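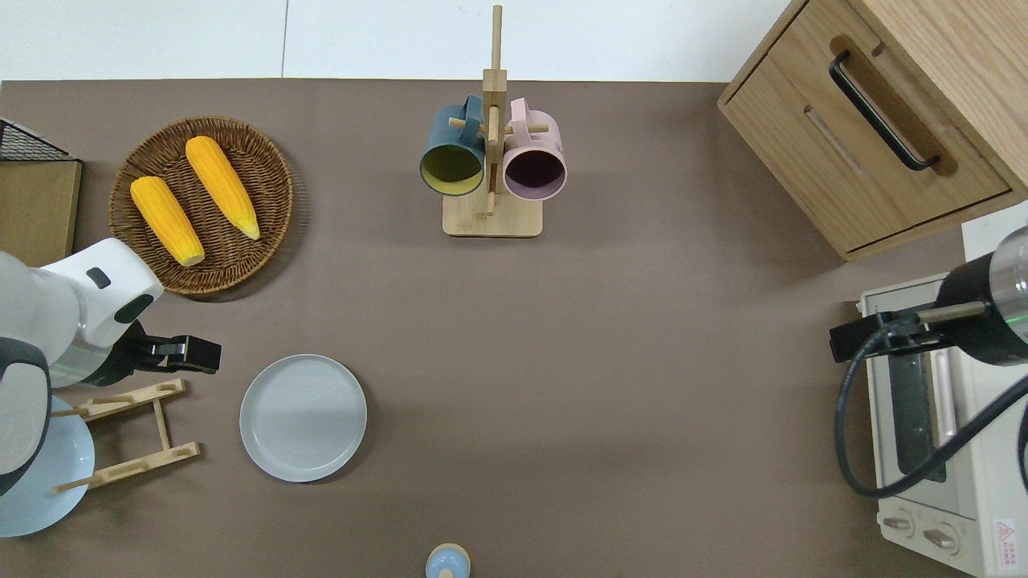
Begehungsprotokoll Kurzgeschichtenabend, Lesesaal Skosance
Stand: 18. Oktober 2023
Geprüft von: Erick Odera
Zeichen: i. O. = in Ordnung, n. i. O. = nicht in Ordnung, n. g. = nicht geprüft

1. Zugang und Fluchtwege

1.1 Haupteingang lässt sich von innen ohne Schlüssel öffnen: i. O.
Kommentar: Geht nach außen auf, wie es sein soll. Quietscht in einer Tonlage, die jede leise Erzählung um ihre Pointe bringt. Öl bestellt.

1.2 Notausgang hinten frei: n. i. O.
Kommentar: Davor stehen vier Kartons mit der Anthologie vom April. Ich schätze den Band, das Vorwort weniger, aber brennbar sind beide. Kartons müssen bis zum Einlass in den Keller.

1.3 Fluchtwegschilder beleuchtet: i. O.
Kommentar: Im vorigen Protokoll steht der Wunsch eines Autors, das grüne Licht während seiner Geistergeschichte abzuschalten. Der Wunsch bleibt abgelehnt.

1.4 Mittelgang 120 cm breit: i. O.
Kommentar: Nachgemessen. Gilt, solange keiner seinen Mantel, seinen Rucksack und sein Gesamtwerk dort ablegt.

2. Bestuhlung

2.1 Höchstens 200 Personen im Saal: i. O.
Kommentar: Aushang hängt neben der Tür. Zur Debütlesung wird er vermutlich nicht gebraucht.

2.2 Stuhlreihen untereinander verbunden: n. i. O.
Kommentar: Letzte Reihe steht lose. Dort sitzen erfahrungsgemäß die Rezensenten, die früher gehen möchten. Trotzdem verbinden.

2.3 Zwei Rollstuhlplätze vorn freigehalten: i. O.

3. Bühne und Technik

3.1 Lesepult standfest: n. i. O.
Kommentar: Wackelt nach links. Bei der letzten Veranstaltung lag ein Roman unter dem Fuß, Inventarnummer 1041, damit erstmals seit Jahren ausgeliehen. Bitte durch einen Keil ersetzen und das Buch zurückstellen.

3.2 Kabel am Boden abgedeckt: i. O.
Kommentar: Gummibrücke von Plarkico, hässlich und tadellos.

3.3 Leselampe, Stecker und Leitung unbeschädigt: i. O.
Kommentar: Schirm wird nach einer halben Stunde sehr warm. Wer die Lesezeit von 20 Minuten einhält, merkt davon nichts. Es hält sie kaum jemand ein.

3.4 Mikrofonstativ gesichert: i. O.

3.5 Offenes Feuer auf der Bühne: n. i. O.
Kommentar: Im Ablaufplan steht »eine Kerze, wegen der Stimmung«. Gestrichen. Die Stimmung hat aus dem Text zu kommen.
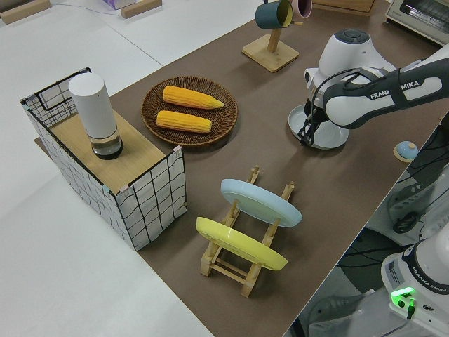

4. Büchertisch und Foyer

4.1 Regale an der Wand verschraubt: n. i. O.
Kommentar: Lyrik fest, Erzählungen fest, Romane nur angelehnt. Das Romanregal ist mit Abstand das schwerste. Oberes Fach bis zur Reparatur leer räumen, Firma Climach hat zugesagt, den Winkel mitzubringen.

4.2 Feuerlöscher sichtbar und geprüft: i. O.
Kommentar: Plakette gültig. Das Plakat des Verlags Swai hing darüber und hängt jetzt daneben.

4.3 Bodenbelag ohne Stolperstellen: i. O.

4.4 Erste-Hilfe-Kasten vollständig: n. i. O.
Kommentar: Pflaster fehlen. Dafür liegt ein Manuskript darin, zweizeilig, ohne Absender. Liegt nun bei mir im Büro und kann dort abgeholt werden.

5. Nicht geprüft

5.1 Garderobe: n. g. (verschlossen)
5.2 Qualität der Texte: n. g. (nicht zuständig)

Nachkontrolle zu 1.2, 2.2, 3.1, 4.1 und 4.4 eine Stunde vor Einlass. Schlüssel für den Keller bei Odera.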